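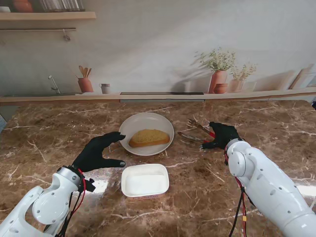

Garlic toast, the lazy way

I've had garlic toast for supper three times this week and I'm not one bit sorry! It started when Rozália Danko brought a long loaf to our October potluck and I went home with the end of it (thank you, Rozália), and by the next evening it was too firm for sandwiches.

So, out came the oven. I set it to 400, cut the loaf on a good slant so the slices come out long, and toast them bare on the rack for a few minutes first. Then the spread: soft butter, two cloves grated fine, salt, dried parsley, and a pinch of whatever is at the front of the spice drawer. Back in they go until the tops turn golden. I flip mine with tongs these days, after years of burnt fingertips, and they go straight onto a plain white plate.

Igor Tichý swears by cream cheese in place of the butter. I tried it, and it's lovely with chives, though you do want to put it on after the oven (ask me about my smoke alarm).

One slice is a snack, three is supper with soup. If you have a better spread, send it in before the next issue and I'll try it on my long-suffering family.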